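About us

We use cookies to remember your settings and to count visits to our pages. Accept all | Only necessary | Read more

Kallberg helps schools, small workshops and training centres to plan and buy their first robot arms. We do not build robots and we take no commission from the firms who build them. Our customers pay us for advice, for testing and for a written plan with a budget they can show to their own management.

The company was started by Fiorella Carbone, after she worked many years in the purchasing office of a technical college. In that job she signed for a large arm which was delivered in May and stayed in its crate until the next school year. The college had money for the machine, but it had not planned any money for the table, the safety training or the hours of the teacher. She still tells this story in the first meeting with every new customer, and usually somebody in the room has a similar one.

Today we work from two addresses. The office is in Sollbridge, above the printing shop, and the test room is in Skistdale, where the rent is lower and there is parking for a van. Visitors are welcome in both, but please write to us first, for the test room is often booked.

What we do in the test room

Before we recommend an arm, we try it with the kind of things which the customer will really put in front of it. A sales film shows a robot that moves perfect cubes. A classroom or a packing bench has pens, tubes, cables and dishes, and these are more difficult. So we keep a box of ordinary objects and we add to it whenever a customer sends us something new.

A marker in a round plate is one of our usual tasks. The raised lip leaves the gripper less freedom to approach from the side, and a smooth plate allows the marker to roll away. Small arms of the desktop class are interesting here, as they are what most schools can afford.
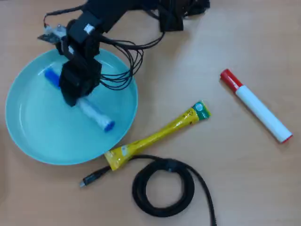 Should a school buy one good arm or several cheap ones?

For a class which learns the basics, we mostly advise several small arms, so that pupils do not wait in a queue and one broken servo does not stop the lesson. One stronger and more exact arm is the better choice when the school has a fixed project, for example a production cell that older students will run for a whole year. In both cases please keep part of the budget for spare parts before you decide the number of arms.

How we make a budget

Our budget sheet has the same lines for every customer, large or small. The purchase price is only the first of them. After it come delivery, the table and its fixing, power supplies and cables, spare servos and gripper fingers, the computer, software licences, training of the staff, and the working hours for installation. We also write what it will cost to keep the equipment in the second and the third year, because this is the line that is missing in most of the requests we receive.

We ask for a small reserve also. A reserve of 300 euros per arm is our normal proposal for desktop equipment in a school. It is not a big amount, but it must be agreed at the beginning. To ask for it later, when a gearbox is already broken, takes a lot of time and many signatures.

For a paid test we charge 900 euros. In this price you get two days in the test room with your own objects, and a report in plain language. If you are a public school, we take 100 euros off. We write in the report also what did not work, and we do not remove such parts when a supplier asks us.

Bottles and other shiny goods

Many of our workshop customers fill or pack plastic bottles, and they ask us if a camera can find them reliably. We cannot promise this from a catalogue. Glossy plastic gives bright reflections, pale plastic that lets some light through is hard to separate from a pale table, and when something moves the picture is easily blurred. Then even a clear logo cannot be trusted as a reference point. Please plan money for lamps, and for somebody who has time to adjust them. We have seen customers pay for a more expensive camera when a better lamp would be enough. 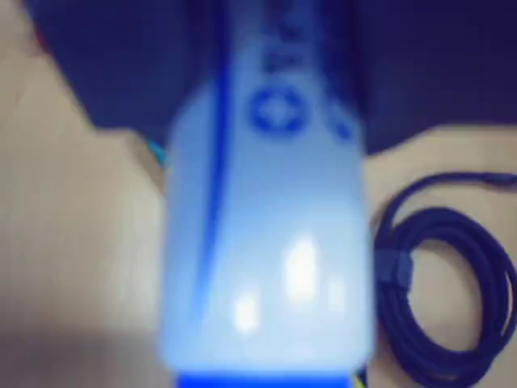
Who we work with

Our longest cooperation is with Thaweesak, a small workshop which makes brackets and gripper fingers for us and repairs arms that the manufacturer no longer supports. Their advice has changed our lists several times. They convinced us, for example, to ask every supplier for the price and the delivery time of a single servo, and to write both numbers in the comparison.

Up to now we have completed 106 purchase plans. Some of them finished with the advice not to buy yet, and a few of those customers came back later with a better room or a clearer task.

Contact

Write to the Sollbridge office with a short description of what you would like to move, pick or sort, and the year in which the money must be spent. A list of your objects is more useful for us than a list of robots. We answer in English, Italian and Swedish.

Page last reviewed: 2026-08-25

Get our planning letter by e-mail, four times a year. Enter your address to subscribe. You can unsubscribe at any time.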